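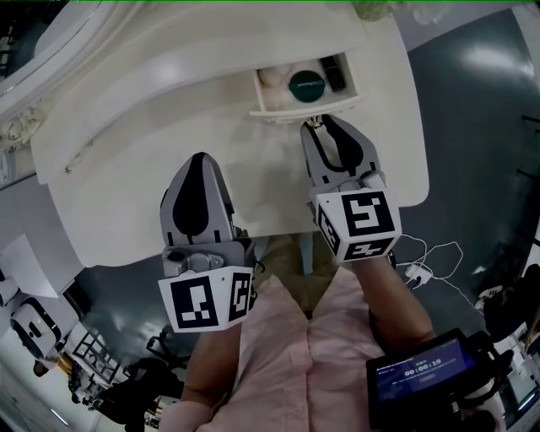 **Figure 2.** A small dresser drawer, partly open, with a lidded container inside.

### 4.2 The drawer that everyone has

When we began the Sirnley interviews we had meant to ask mostly about kitchens. Our earlier work on household storage (Joly and Kioko) had left us with the comfortable idea that the kitchen is where families argue about where things go, and we carried that idea with us into the first few homes. It was Solange Barbier, going back over her notes one evening in March, who pointed out that people kept leading us upstairs. They would answer our questions about cupboards and spice racks politely enough, and then they would say something like "but if you want to know where I really keep things" – and off we would go to a bedroom, and to one small drawer.

We came to call this the *keeping drawer*, a term we borrowed from one of our older participants, who had it from her mother. Of the 68 households we visited, all but two had at least one. It is nearly always shallow, it is nearly always near the top of a dresser or vanity (Figure 2 gives a fair sense of the size), and it holds far fewer things than the drawers under it. Participants who told us cheerfully that the rest of the house was a mess could often list the contents of this one drawer from memory, sometimes with the history of each item attached, and we learned to leave plenty of time for it.

What struck us most was how seldom the contents were of much use. Lidded containers came up again and again, and a good many of them had long outlived whatever they were bought to hold. One woman in Eynon kept a face cream jar that had been finished for years. She had washed it out and put her children's baby teeth in it, and she was a little shy about showing us, although she did so in the end and we were very glad of it. A retired bus driver kept spare watch straps for a watch he had given to his son. We do not think these people were confused about what is worth keeping. They had simply set aside a place where the usual question, whether a thing will be needed again, did not have to be asked.

This sits awkwardly with the sorting model proposed by Perrin, in which each object in the home moves steadily from daily use to occasional use to disposal. The model does well for kitchens and closets, and we have no quarrel with it there. In our interviews, though, objects in the keeping drawer had mostly stopped moving altogether. Some had been put there before 2000 and had since come through two or three changes of address, traveling inside the drawer itself while the rest of the dresser was emptied into boxes.

We should add a word of caution about furniture. Most of the homes in Eynon and Sirnley had a freestanding dresser, often handed down, and it may be that families with built-in closets find some other spot for the same purpose. Nuwan Munshi's visits in Clollau, which we take up in Section 4.3, suggest that a shelf or a biscuit tin can do the job nearly as well.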